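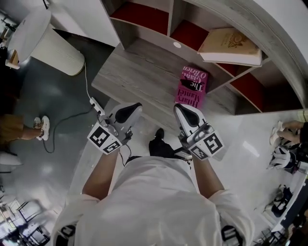 4.2 The Ralix hand-held kit

The Ralix kit, supplied by Sollholm, was the second of the commercial collection systems we evaluated. It consists of two hand-held grippers, a head-mounted camera, a recording unit and a calibration board. Each gripper carries its own camera and a block printed with square fiducial patterns, which the head camera uses to recover the relative pose of the two hands. Finger opening is read from an encoder in the grip and logged with the video. The software used throughout was the release of December 10, 2018; later releases were not tested.

All sessions were held at the Studesden site over a period of 3 weeks in September of the following year. The task was book transfer: the operator removes a book from one compartment of a shelving unit and places it in another, using one hand or both as the book requires. Books were chosen to differ in thickness and cover finish. The two marker blocks stay in view of the head camera as long as the hands are held out in front of the chest (Figure 4). When the operator reached into the lower compartments with both hands, one block often hid the other, and tracking fell back on inertial data until the hands separated.

We recorded 970 transfers with 5 operators. Of these, 107 were discarded by the quality filter supplied with the kit. Muthu Alva reviewed the discarded set by hand and found two main causes: loss of the marker during low reaches, and a time offset between the two gripper streams after a recording unit had been restarted. The second fault can be repaired after the fact if the operator closes both grippers together at the start of each take — a step the manual mentions only in an appendix.

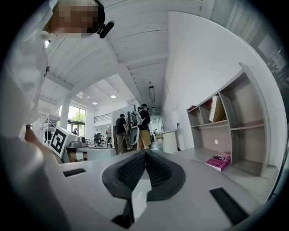 Coverage of the gripper camera is the point on which Ralix differs most from the Heywood system described in Section 4.1. Heywood uses a narrow lens aimed at the fingertips, so the shelf leaves the image as soon as the hand is turned aside. The Ralix lens is much wider. In Figure 5 the closed finger pads and the seam between them are visible together with the full shelving unit against the wall, down to the pink book on its lowest surface, and also the ceiling planks and the people further back in the room. The wide view helps visual localization, for which the straight lines of the ceiling are useful despite their bending in the raw image. It also has a cost. Books on the shelf cover few pixels until the hand is close, and moving people must be masked before the map is built.

The black pads have a fine grid texture, and hold on glossy covers was adequate. Thick hardbacks were harder, and operators tended to tip such a book forward with one gripper before closing the other on it. We kept these takes, as the tipping motion is one a two-armed robot could reproduce.

Operator fatigue was not measured. Two operators asked for shorter blocks after the first session, and blocks were shortened for everyone from then on. Replay of the recorded trajectories on the arm pair is treated in Section 5.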